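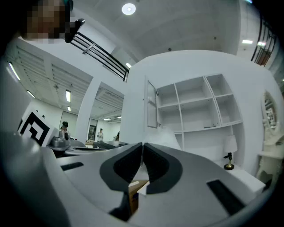 Quarterly walk-through, Hornau building, upper level and landing. Done Wed 22 November by Ruoxi Liao, comments added by Niilo Nieminen. The last sheet left out overhead lighting and anything built into the walls, so both have their own sections this time. The stretch by the white partition is a fair sample of what has to be covered: black railing with three horizontal bars coming down toward the top of the partition, open shelving built into the wall, tube lights in the slatted ceiling and a round light on the plain part. Items are marked OK, Watch or Fix. Anything marked Fix needs a name next to it before the sheet is filed.

RAILINGS

1. Posts firm when pushed by hand at the top bar. OK
Comment: Tested at every post. No movement.

2. Horizontal bars free of burrs, chipped paint and tape residue. Watch
Comment: Old tape glue on the lowest bar near the landing. It catches sleeves. Try the citrus cleaner first, no scrapers.

3. Nothing hung on or tied to the railings. Fix (Niilo)
Comment: Two coat hangers and a bag strap. Removed during the walk. Please put a reminder in the January notice.

4. Fixings where the railing meets the partition. OK
Comment: Cover caps in place. I would still like Kinnunen to look at them when they come for the doors, as I can't see behind the caps.

BUILT-IN SHELVING

5. Unit fixed to the wall, no gap opening at the sides. OK

6. Upper compartments: light items only. Watch
Comment: Someone has been putting full binders up there again. Moved to the lower row. RL

7. Lower compartments: nothing sticking out into the walkway. OK
Comment: Clear at the time of the walk. It was not clear last quarter.

8. Dividers and shelf edges undamaged. OK
Comment: One scuff, cosmetic. Leave it.

9. Walkway in front of shelving at least 800 mm clear. OK
Comment: Measured at the narrowest point with nothing moved first.

CEILING AND LIGHTING

10. All tube lights working, no flicker after five minutes. Fix (Ruoxi)
Comment: One tube flickers on start-up and then settles. Work order 3709 opened with Beron. Don't swap it ourselves, the fitting needs checking too.

11. Slatted panels seated, none hanging or bowed. OK
Comment: Checked from the floor only. No ladder today.

12. Round ceiling light: cover secure, no insects or dust inside. Watch
Comment: Dusty. Add to the Triden cleaning list.

13. Small rectangular lights beyond the partition. OK

14. Light switches labeled. Fix (Niilo)
Comment: Labels have fallen off again. Use the printed kind this time, handwriting on masking tape lasts a month at best.

FLOOR AND EXITS

15. No loose mats, cords or boxes on the route to the stairs. OK
Comment: One extension cord taped down along the wall. Fine for now, gone by the next check please.

16. Exit signs lit on test. OK

17. Extinguisher on its hook, tag in date. OK
Comment: Tag runs out before the next check. Book it early, last time we waited three weeks.

Signed: R. Liao, N. Nieminen
Copy to the front desk folder. Open items go on the January sheet.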